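The Shoebox Prize
Writing in Lernville

When I came to Lernville, I could read English well but I was afraid to write it. For this reason I did not enter the town's short story contest in my first year, nor in the second. In the third year I sent one page. It did not win anything, but a letter came back with remarks in green ink, and I still keep it in my desk.

The contest is called the Karel Prize. The entries used to be collected in a shoebox at the Trevatau bookstore on Mill Street, and many people still say "I put one in the box" even when they send it by email. The rules are short. A story must have no more than 996 words, title included, and it must happen at least partly in the town. The winner receives 3,000 dollars, which in a place of our size is a serious sum for one evening's reading. 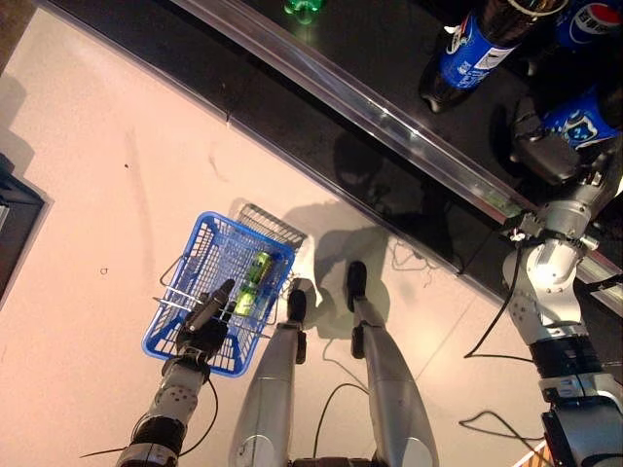
Zinash Workneh has been the head reader for 8 years. She teaches composition at the high school, and she told me that the limit on words was first a matter of paper. The winning story had to fit on both sides of one printed sheet, which was folded and given away at the bookstore counter. "People complain about the limit every January," she said. "Then they send me a story with 995 words, and I know that they fought for each one."

I asked her what she looks for. She answered that she likes a story where somebody wants a small thing very much. Last year's second place was about a boy who waits for a bus in order to return a library book. She read it to her students, and they argued for the whole lesson over whether he should have kept it.

The names of the writers are hidden from the readers until the end. Sibusiso Ndlovu, who won this summer with "The Ferry Bell," had entered six times before. He repairs clocks and writes at his workbench after supper. His story follows two sisters who must decide which of them will tell their father that the old dock is sold.
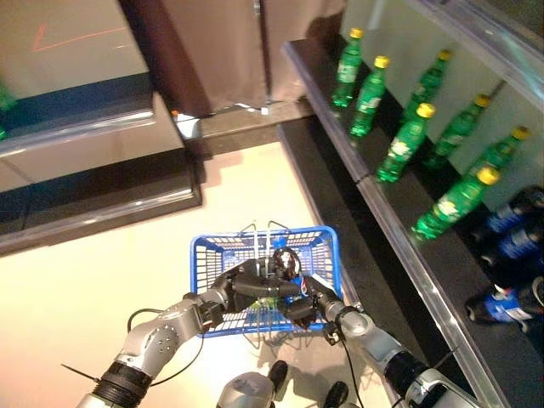
He read it aloud on 22 Jul 2025 in the Bhardwaj Room of the public library. He reads slowly, with one finger under the line. At the part where the younger sister practices her sentence in front of the mirror, I heard a woman behind me repeat it very quietly.

After the reading there was lemonade, and the printed sheets were given out. I asked Ndlovu if he will enter again. He said that winners must wait two years, and that he has already started a story about a tailor, which is now much too long.

Entries for the next contest open in January. Writers of any age may take part, and one story per person is accepted. Paper copies can still be left at Trevatau, where the box is kept beside the register.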